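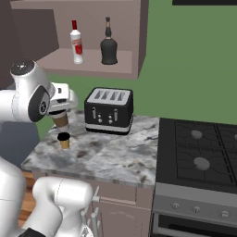
Werkstattbuch, Eintrag 5/12/23

Logbuch der Bark Skaresard, Abgleich mit dem gedruckten Reisebericht. Fortsetzung vom letzten Eintrag, wo ich bei den Etmalen stehen geblieben war.

Zuerst die schlechte Nachricht, damit sie nicht wieder auf der dritten Seite verschwindet: Der Temperatursturz vor der Küste, mit dem im Nachdruck von Fagundes sogar das Vorwort wirbt, ist im Logbuch so nicht zu finden. Gedruckt steht, das Thermometer sei über Nacht um 20 Grad gefallen. Im Log gibt es für die fraglichen Tage je eine Ablesung, und zwar mittags. Eine Nachtablesung fehlt. Von Mittag zu Mittag wird es kälter, das ja, aber wie viel davon auf die Nacht entfällt, kann aus dieser Spalte niemand herauslesen. Wer das trotzdem zitieren will, soll bitte dazuschreiben, dass es beim Passagier steht und beim Steuermann nicht.

Dazu kommt die Skala. Im Reisebericht ist von »Grad« die Rede, ohne Zusatz. Im Log steht am Kopf der Spalte ein Buchstabe, den Grunix als F liest und ich als R lesen würde, wenn ich Lust auf Streit hätte. Der Querstrich unten kann ein Tintenrest von der Rückseite sein. Mit Fahrenheit wäre der Sturz unangenehm, mit Réaumur wäre er ein anderes Klima. Die Werte in den Tropen passen nur zu Fahrenheit, also wird es F sein. Ich hätte das aber gern am Original gesehen und nicht an einem Scan, bei dem offenbar jemand den Kontrast hochgezogen hat, bis das Papier weiß war.

Stand der Transkription: Grunix hat 698 Zeilen ausgegeben. Davon habe ich 179 von Hand gegengelesen, alle aus dem Abschnitt nach dem Passieren der Linie. Mehr war bisher nicht zu schaffen, und ich würde aus dem Gelesenen keine Fehlerquote für den Rest ableiten. Die Handschrift wechselt mittendrin. Der zweite Schreiber zieht die Sieben ohne Querstrich und die Eins mit langem Anstrich, und Grunix hat sich offenkundig am ersten geschult. Im Begleitheft zum Programm heißt es, ein Schreiberwechsel werde »robust erkannt«. Erkannt vielleicht. Gelesen wird danach trotzdem falsch.

Typische Verwechslungen, zum Mitlesen für alle, die den Rest übernehmen:

Sieben und Eins beim zweiten Schreiber, siehe oben. Im Zweifel den Breitengrad vom Vortag danebenlegen, ein Schiff springt nicht.
»NW« und »NNW«. Das zweite N ist oft mit dem ersten verschleift. Grunix lässt es gern weg.
»Regen« und »Segel« am Zeilenende, wenn abgekürzt. Bei »Rg.« und »Sgl.« hilft nur der Satzbau.
Wiederholungszeichen. Das Programm macht daraus mal eine Elf, mal Anführungszeichen, mal gar nichts. Bitte ausschreiben und in eckige Klammern setzen.
Gestrichene Werte. Grunix gibt sie ohne Kennzeichnung aus, als stünden sie noch da. Das ist für mich der schlimmste Fehler von allen, denn man sieht der Ausgabe nichts an.

Zum letzten Punkt: Am Tag vor der Lotsenübernahme ist die Länge gestrichen und darüber neu eingetragen. In der Ausgabe stehen beide Werte hintereinander, und beim Umrechnen in die Tabelle ist der erste gewonnen. Auf der Karte, die daraus gebastelt wurde, fährt die Skaresard deshalb einen hübschen Haken nach Osten und wieder zurück. In der Besprechung im Februar wurde dieser Haken als Ausweichmanöver vor Eis gedeutet. Eis kommt im Log an keiner Stelle vor, die ich gelesen habe. Der Reisebericht erwähnt gefrorenes Wasser an Deck, aber gefrorenes Deckwasser ist kein Eisfeld. Die Deutung bitte aus dem Entwurf nehmen, solange niemand eine Zeile dafür vorlegt. 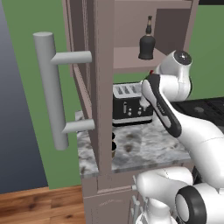 Grafik: Bildarchiv Ider (Computerrendering)

Zur Tageszählung. Hier liegt vermutlich die Hälfte aller angeblichen Widersprüche zwischen Log und Druck. An Bord läuft der Tag von Mittag zu Mittag, der Passagier schreibt nach bürgerlichem Kalender. Alles, was nachmittags passiert, steht im Log also schon unter dem nächsten Datum. Wer die Daten einfach nebeneinanderlegt, bekommt eine Verschiebung, die mal da ist und mal fehlt, je nach Uhrzeit des Ereignisses. Genau so sieht unsere Abweichungsliste aus. Ich habe angefangen, die Einträge mit Uhrzeit zu versehen, wo eine genannt ist. Bei den Begegnungen mit anderen Schiffen geht das gut, beim Wetter schlecht.

Was dagegen spricht, dass sich damit alles erledigt: Im letzten Stück der Reise stimmt der Abstand auch bei den Vormittagsereignissen nicht. Entweder hat der zweite Schreiber auf Hafenzeit umgestellt, sobald Land in Reichweite war (das kam vor, meist aber erst vor Anker), oder der Passagier hat sein Tagebuch nachträglich gefüllt. Ich halte das zweite für wahrscheinlicher, kann es aber nicht belegen. Für ein nachträglich gefülltes Tagebuch spricht, dass drei Tage hintereinander mit fast demselben Satz über den Nebel beginnen. Dagegen spricht, dass Nebel eben manchmal drei Tage dauert.

Etmale. Der Druck spricht von Tagesleistungen »wie ein Dampfer«. Im gelesenen Teil komme ich auf bis zu 140 Seemeilen von Mittag zu Mittag, gerechnet aus den Positionen. Das ist für eine beladene Bark ordentlich und kein Wunder. Die geloggten Fahrten ergeben aufaddiert meistens etwas mehr als die Strecke zwischen den Positionen, was bei Strom von vorn zu erwarten wäre. Nur tun sie es auch dort, wo der Strom mitlaufen müsste. Mögliche Gründe: Logleine zu kurz markiert, Sanduhr läuft zu lang, Fahrt wurde nach Gefühl aufgerundet. Oder ich habe die Stromkarte falsch herum gelesen. Letzteres habe ich zweimal geprüft und würde trotzdem gern jemand anderen draufschauen lassen.

Chronometer: Der Gang wird nur bei der Abfahrt vermerkt und dann nicht wieder. Bis zur Küste kann sich da einiges aufgestaut haben. Es ist also durchaus möglich, dass die gestrichene Länge die gerechnete war und die neue aus einer Lotung oder Landsicht korrigiert wurde. Das würde zur dunkleren Tinte passen. Auf dem Scan ist allerdings alles dunkel, siehe oben.

Die Sache mit dem Lotsen. Im Reisebericht wird die Übernahme lang und farbig geschildert: hohe See, Boot kaum zu sehen, Jubel an der Reling, Zeitungen werden aus der Hand gerissen. Im Log steht »Lotse an Bord« und dahinter die Stunde, dazu Wind mäßig aus West. Zwischen mäßigem Wind und hoher See muss kein Widerspruch liegen, Dünung hält sich. Mich stört mehr, dass die Zeitungsszene auffällig nach anderen Reiseberichten derselben Jahre klingt. Das gehörte einfach dazu, wie das Kreuzen der Linie mit Taufe und der Hai am Haken. Beide kommen hier auch vor, der Hai sogar mit Mageninhalt. Im Log an dem Tag: Segel ausgebessert, Pumpe überholt. Ein Steuermann schreibt keinen Hai ins Log, schon klar. Ich würde ihn trotzdem nicht in die Zeitleiste aufnehmen.

Papierbefund, soweit nach Scan möglich: Der Band hat am unteren Rand einen Wasserschaden, der sich durch die letzten Lagen zieht. Im Bestandsblatt aus Ider heißt es dazu »Seewasser«. Woher will man das wissen? Ein Salznachweis wurde nach dem Blatt nie gemacht, und der Band lag Jahrzehnte in einem Keller am Hafen, der bekanntermaßen vollläuft. Ich habe angefragt, ob man einen losen Schnipsel aus dem Falz testen darf. Antwort steht aus. Bis dahin schreiben wir »Wasserschaden« und lassen die See weg.

Die Anfrage nach neuen Aufnahmen im Streiflicht ist auch raus, zunächst nur für den Spaltenkopf mit dem strittigen F und die Seite mit der gestrichenen Länge. Ich habe ausdrücklich um unbearbeitete Dateien gebeten. Beim letzten Mal kamen sie geradegerückt, beschnitten und entrauscht, und der Falz mit den Randnotizen war weg.

Zum Nachdruck selbst noch: Fagundes gibt an, »unverändert nach der Erstausgabe« zu setzen. Das stimmt für die Kapitel, die ich verglichen habe, weitgehend, nur die Kapitelüberschriften sind neu, und eine Fußnote zum Barometer fehlt. Ausgerechnet. In der Fußnote wird nämlich erklärt, dass der Passagier ein eigenes Instrument dabeihatte, das in der Kajüte hing. Falls das auch fürs Thermometer gilt, vergleichen wir die ganze Zeit eine Kajüte mit einem Achterdeck. Das wäre eine ziemlich langweilige Auflösung für den berühmten Sturz, etwa wenn in jener Nacht einfach das Skylight offen stand. Aber auch das ist bis jetzt geraten.

Offen:

Zeilen des zweiten Schreibers komplett von Hand, ohne Vorlage aus Grunix. Wer die Vorlage sieht, liest die Fehler mit.
Gestrichene Werte im Bestand suchen und auszeichnen, vorher keine neue Karte rechnen.
Erstausgabe besorgen, keine weiteren Zitate nach Fagundes.
Stromkarte gegenlesen lassen.
Uhrzeiten bei den Begegnungen fertig eintragen, danach Abweichungsliste neu erzeugen und die alte löschen. Wirklich löschen, sie liegt inzwischen in drei Ordnern unter drei Namen.
Im Entwurf den Absatz »Flucht vor dem Eis« streichen.

Nachtrag, abends: Beim Durchblättern noch einen Eintrag gefunden, den Grunix als leere Zeile ausgegeben hat. Blasser Bleistift, quer zur Spalte, lesbar ist »Therm.« und danach ein Wort, das mit »zer« oder »ger« anfängt. »Zerbrochen« würde mir sehr gefallen, deshalb traue ich meiner Lesung nicht. Seite ist mit auf die Liste für das Streiflicht gesetzt.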